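示范数据不该只收漂亮的

做机械臂学习的团队，开周会时最常报的数字是条数。这周收了多少条，累计多少条，离目标还差多少条。我在 Prusov 做了几年数据采集，先管真机工位，后来管仿真，也报了几年这样的数字。我现在的看法是，条数应该报，但它排在第一位是个错误。排在第一位的应该是这些示范之间有多大差别，以及我们扔掉了哪些。

先说我们的任务。机械臂带一副两指夹爪，桌上铺一块垫子，垫子上放电路板和一根长条形的黑色零件，要求是把长条零件夹起来，对到板子上。人来做，几秒钟的事。让一个策略从示范里学会，去年我们前后收了 2000 条，结果很一般。零件摆得端正时还行，稍微转一个角度，夹爪就在零件上方来回犹豫，最后夹住一个角，或者什么也没夹住。

当时大家的第一反应是数据不够，再收。我也是这么想的，还为此排了二月份一整月的遥操作班次。后来有同事把前面的示范按零件初始角度画了一张分布图，图上绝大多数点挤在很窄的一条里。原因很简单，采集员每次复位，都会顺手把零件摆正。没有人要求他们摆正，也没有人要求他们别摆正。人看见一个歪的东西，手就会去扶一下。

也就是说，2000 条里有相当大的一部分在重复同一件事。再收一个月，照原来的办法，得到的还是同一件事。

我们后来把这部分采集挪了一半到仿真里。仿真的好处常被说成便宜和快，这两点都对，但对我来说最有用的一点是，复位由程序来做，程序没有把东西扶正的习惯。零件放在哪里，转多少度，板子离它多远，都从设定的范围里抽，抽到难看的位置也照用。

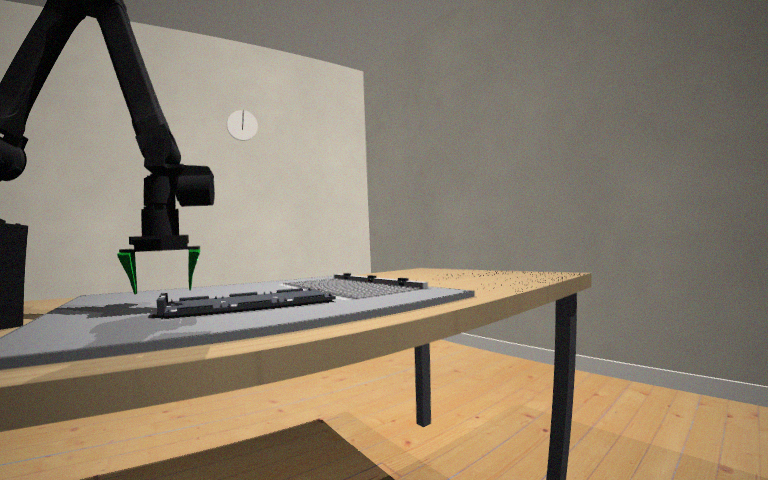 图一：仿真采集场景。绿色夹指停在垫子上的黑色长条零件上方，右后侧为带细密网格的灰色板。

有人会问，仿真里的桌子、地板和墙是不是值得做得那么细。我们内部也争过。一种意见认为只要零件和夹爪的几何准确就够了，背景用纯色，渲染快得多。另一种意见认为策略要看图像，背景太干净，它到了真实的工位就会出错。我站在后一边，但理由和多数人讲的不太一样。我不大相信把一个房间做得逼真就能解决迁移问题，一个逼真的房间仍然只有一个房间。真正起作用的是这些东西可以改：光从哪边来，影子落在零件上还是落在旁边，桌面深一点浅一点，墙上有没有挂东西。细节做出来，是为了有东西可换。如果做出来以后一直不动，那还不如用纯色，至少省电。

影子这一项我想多说几句。机械臂自己会挡光，手臂一动，影子就在垫子上移动，深浅和形状都在变。黑色零件放在影子里，和放在亮处，对人来说是同一个零件，对一个只见过亮处样本的策略来说很可能是两回事。我们真机工位装的是顶部两排灯，影子很淡，采集员觉得舒服，数据看着也干净。后来把同一套设备搬到 Delter 的车间试跑，那边靠窗，上午和下午的光完全两样，上午能做成的动作下午做不成。这件事如果只看条数，是看不出来的。

接下来说失败的示范。

多数团队的做法是只留成功的。操作员夹滑了，按一个键，这一条作废，重来。标准写得很清楚：零件到位，夹爪松开，手臂退回，三样都满足才入库。我们以前也这样做，而且把作废率当成操作员的考核指标之一，作废率低的人奖金高一点。

这个指标现在看是有害的。第一，操作员会尽量避开难的初始位置，能摆正就摆正，前面那张分布图多少和它有关系。第二，作废的那些里面，有很多是先偏了一下，再退回来，调整角度，又夹上了。操作员自己觉得不好看，按了作废。可是策略最缺的恰恰是这种片段。它在实际运行时每一步都会有小误差，误差积累起来，就到了一个示范里从来没有出现过的位置。示范里全是一次到位的动作，它自然不知道偏了以后该怎么办。

这个道理在模仿学习领域不是新东西，教科书里都有。但从教科书到采集间，中间隔着一份操作规程和一张考核表，规程和考核表往往是不看教科书的人写的。我自己就写过一份。

我们后来改了三处。作废率不再和奖金挂钩。中途有纠正、最后完成的，一律保留，并打上标记。完全没有完成的也存，单独放，不直接用来训练策略，用来训练判断成败的模型，也用来查问题。存储多花了一些钱，数目不大，比排一个月的班便宜得多。

改完以后做过一次对比。我们从新收的数据里挑了 200 条，初始位置拉得开，带纠正片段的占了不少，和从旧数据里随机抽的 200 条放在一起，用同样的网络、同样的训练步数。测试用 30 个固定的初始摆放，旧数据那边成功了 9 次，新数据那边成功了 21 次。30 个摆放不多，这个结果我不会拿去写论文，换一个任务可能差距就小了。但是它足够让我在开会时把报表的第一行换掉。

反对的意见我也听过不少，有几条是有道理的。

一条是说，数据量只要足够大，多样性自己会来。如果有很多工位、很多操作员、很多不同的房间，确实会来一些。但多数做具体工序的团队没有这个条件，就是一两个工位，几个操作员，一种灯光。在这种条件下加量，加的是重复。即使条件好的团队，人的习惯也是相通的，十个人都会把零件扶正，不会因为人多了就有人专门去摆歪。

另一条是说，带纠正的示范会把犹豫也教进去。这条我同意一半。有些纠正确实做得很差，操作员在零件上方晃了十几秒，不知道自己要干什么，这种片段放进训练集，策略真的会学着晃。所以要打标记，要有人看。我们的办法是把纠正片段单独剪出来，由另一名操作员来看，判断这个动作有没有目的。看一条用不了多少时间，比重新收一条快。问题是这份工作在很多公司没有位置，招聘的时候招采集员，招算法工程师，中间看数据的人没有人招。Fashola 的一位同行跟我说，他们那边是算法工程师轮流看，每人每周半天，看了两个月就没人看了，因为这半天不算在任何人的工作量里。

还有一条是针对仿真的：仿真里的接触不准，夹住和没夹住之间那一点点摩擦，模拟出来和实际差得远，在里面收再多，到了真机上最后一厘米还是不行。这条我基本同意。我们自己的情况也是这样，接近零件和选择夹取角度这两段，仿真数据帮助很大，往下插的那一段几乎没有帮助，有时候还会带来坏处。所以插入那一段我们仍然用真机收，而且收得很慢，每一条都换位置。把仿真当成可以替代一切的办法，和把条数当成唯一的目标，其实是同一种偷懒。哪一段用什么数据，应该一段一段去试。

外包采集也要说一下。现在有不少公司按条计价，Atska 给我们报过一次，单价确实低。我看了合同草案，里面对成功的定义写了一页半，对初始状态怎么变化写了一行，内容是“适当随机”。按这样的合同，交回来的会是什么样，大概可以预料。这不能怪承接的一方，他们按条收钱，摆正了收得快，换谁都会这么做。后来我们没有签，提了一个修改：每一批开始之前由我们给出初始摆放的清单，按清单收，清单覆盖到了才结算。对方说这样单价要涨。我认为涨得合理，只是当时预算没有批下来。

我知道在实际工作里，条数有它的用处。它容易统计，容易往上汇报，也容易让操作员知道今天干到哪里了。完全不报条数，管理上会乱。我的建议是报表里加几行，并且放在条数前面：初始位置和角度的覆盖情况，光照条件有几种，带纠正的比例，本周丢弃了多少以及为什么丢弃。最后一项最重要，也最没有人愿意填。丢弃的原因如果大部分写的是“动作不好看”，那就要去问一问，不好看是谁定的。

操作规程也应该改一改写法。我见过的规程大多写怎样算做对，很少写怎样复位。复位在操作员眼里是两次示范之间的杂活，在数据里却决定了每一条从哪里开始。我们现在的规程里，复位占的篇幅比夹取还长。真机工位旁边放一块屏幕，显示下一条零件应该摆在哪里、转多少度，操作员照着摆。刚开始大家都嫌慢，一个班下来条数少了将近三分之一。过了几周，速度回来一部分，没有全回来。我没有再催。

还有一个小地方，换班。以前换班时，上一班的人会把工位收拾好，零件归位，线理顺，垫子摆齐。这是好习惯，放在别的岗位上应该表扬。但是每一班的第一批数据因此都从一个最整齐的状态开始，而第一批往往又是精神最好、做得最漂亮的一批。我们现在让接班的人先按清单把垫子挪一下再开始，挪多少由清单定。有位操作员干了很多年装配，对这一条一直不太接受，每次挪完都要再看两眼。

下一步我们准备把两块板放得更近，近到夹爪张开时会碰到旁边那块。这种摆放在仿真里已经抽到过，过去都被碰撞检查自动过滤掉了。过滤条件是我写的，当时觉得碰上就算坏数据。这个月把它关了，先存下来看看。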